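Slack fill

Slack fill is the empty space inside a package that the product does not occupy. The term is used for boxes, bags, jars and bottles, and it covers both space that serves a purpose and space that does not. Critics treat it as a quiet way of making a product look larger than it is. Manufacturers usually describe it as a side effect of filling, settling and shipping. Neither account has been tested as often as its supporters suggest.
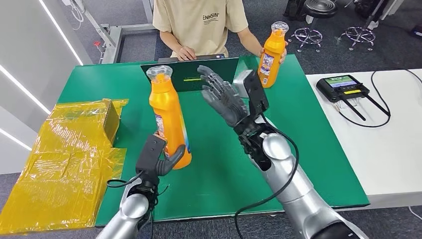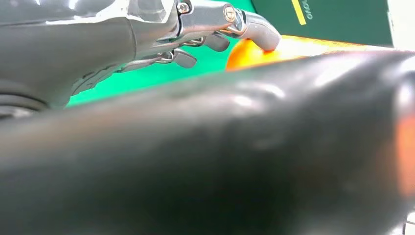
Slack fill is commonly divided into functional and nonfunctional types. Functional slack fill includes the gap left so that a liquid can expand, the air that cushions brittle food, and the room a machine needs to close a lid. Nonfunctional slack fill is whatever remains once these reasons run out. The line between the two is less firm than the names imply, and in most disputes it is drawn by the party that designed the package. Bottles add a problem of their own. A glossy orange bottle with a clear, dome-shaped cap, like the one held just above the green tabletop, has a height that includes the cap, and a shopper comparing heights on a shelf may count the dome as part of the goods. Whether shoppers really do this is often stated and seldom measured.

Origins of the term

The phrase comes from the packing trades, where "slack" meant any looseness in a load. It passed into consumer writing later and picked up a tone of blame along the way. Popular accounts often claim that the practice began with a single cereal maker or a single soap company. These stories disagree with one another on the decade, the product and the country, and none should be relied on.

Causes

Dry goods settle. A bag of flakes filled to the top at the plant will show a gap by the time it reaches a kitchen, and this much is easy to confirm at home. The usual defense goes further and holds that settling explains nearly all of the gap. That claim is weaker. A package can be shaken during filling, and some plants do this as a matter of course.

Standard container sizes are another cause. A firm that sells several products in one bottle saves money on molds and labels, but the thicker or denser products may then sit low in the container. Opaque walls hide this — a fact that packaging firms tend to describe as a matter of style or of protection from light.

The Femik comparison

The most quoted figures on slack fill in bottles come from a small comparison by Ruth Londoño, published in the trade newsletter Femik. Londoño looked at 200 containers of household goods and reported that 19 had more empty space than she could account for. The result has been repeated both as proof that the problem is widespread and as proof that it is rare. It supports neither reading very well. The containers came from one chain of stores, Rolesa, and the judgment of what could be accounted for was hers alone.

Robel Berhe, writing in the same newsletter, went back over the 19 and accepted 4 of them. His method was stricter but no more open, as he relied partly on filling data supplied by the bottle maker Ferreira, which had an interest in the outcome. Londoño's reply conceded one container and defended the other 18. The exchange ended there, and later articles that speak of a "settled" rate appear to have read only one side of it.

Regulation

Many countries restrict misleading containers in some form. The rules generally require the net quantity to be printed on the package, and some also bar empty space that has no purpose. Enforcement depends heavily on complaints. Supporters of stricter rules argue that few people read the printed quantity. Opponents answer that the quantity is there to be read. Both points can be true, and a limit on empty space stated as a flat percentage would treat a bag of chips and a bottle of syrup alike, though their needs differ.

Proposed remedies

Clear windows, fill lines and unit pricing have all been suggested. Unit pricing has the best case, as it lets shoppers compare cost without judging volume by eye, but shelf tags can be small and may use different units for rival products. Fill lines are cheap to print. The packaging firm Fendus has promoted them as a complete answer, without saying how a buyer is meant to check the line on a container that cannot be seen through.

See also: Net weight; Package downsizing; Headspace; Unit price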